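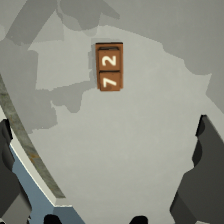
Two numbered tiles in a small brown holder, the 2 at the top.

I'd been meaning to get to the Coughlan tile works open day for years, and every November I'd remember it a week too late. This time I put it on the fridge in red marker, packed a sandwich and got to Sukbridge before nine, which was much too early (doors at ten!). So I had a long coffee at the bakery across from the gate and watched the parking lot fill up.

If you don't know Coughlan, they make floor and wall tile, plus the house numbers you see on half the porches around here. The works is a long brick building by the creek, with a newer shed behind it where the big kiln lives. They let people through in small groups, and I ended up in the second one with a couple redoing their bathroom and a very serious boy who wanted to know the temperature of everything.

Our guide was Cledwyn Gethin, who has worked in the glaze room for most of his life and talks with both hands. He started us in the clay yard, where the stuff comes in by truck and sits under tarps. I expected it to be red. It was gray, with the look of old dishwater, and it only goes red in the fire. We each got to squeeze a lump of it and then stood around wondering where to wipe our hands.

Next came the pressing room, and oh, the noise. They hand out foam earplugs at the door and you need them. The oldest press is called Olon, name painted on the side in green, and it still runs for the odd sizes. A load of powdery clay goes in, down comes the top with a thump you feel in your knees, and there's a tile. The edges are trimmed by hand after that. One woman was doing it with a bit of damp sponge, chatting to her neighbor the whole time and hardly looking down. I could have watched her all morning.

The drying racks were warm and smelled like a basement in summer. There were 608 tiles on the rack we stopped at (it's written on a card at the end, I didn't stand there with a pencil), all one order for a school hallway. They sit for days before they get near the kiln. Rush that part and they crack, and Cledwyn had a bucket of cracked ones to pass around.

My favorite was the glaze room. The glazes look nothing like what they turn into! The deep blue is a chalky pink in the bucket, and the honey color could be pancake batter. The recipes are kept in a card file with 185 cards in it, some so stained you can hardly read them. Damiter, the one they're known for, is a soft brown with a bit of green where it pools at the edges. I asked who came up with it and got three different stories from three people.

The house numbers are painted in a side room by Ieuan Phillips, with a brush that looked far too big for the job. He does his sevens with a bar through them unless you ask him not to. Nines are the ones he hates. He let the boy try a 4 on a scrap tile and it came out pretty well, a bit wobbly on the long stroke, and it went home in a paper bag.

We couldn't get close to the big kiln because it was firing, so that part was mostly standing behind a rope and feeling our faces get hot. There's a small window you can look through from a distance, and it's just orange in there. I'd have liked more time, but the third group was already bunching up behind us.

The seconds sale is in the old packing room and I'm sorry to say I lost all self-control. I went in for a trivet. I came out with 41 tiles in Damiter, none of which match exactly, and a plan for the wall behind the stove that my husband hasn't heard yet. They came to 119 dollars, and a kid with a hand truck helped me get them to the car.

A few things if you go next year. Wear shoes you don't care about, the clay dust gets into everything. There's soup at lunch, but it ran out by half past twelve. Bring cash for the seconds room, the card reader was having a bad day. And park on the creek side. I didn't, and it took me forever to get back out onto the main road with all that tile clinking in the trunk.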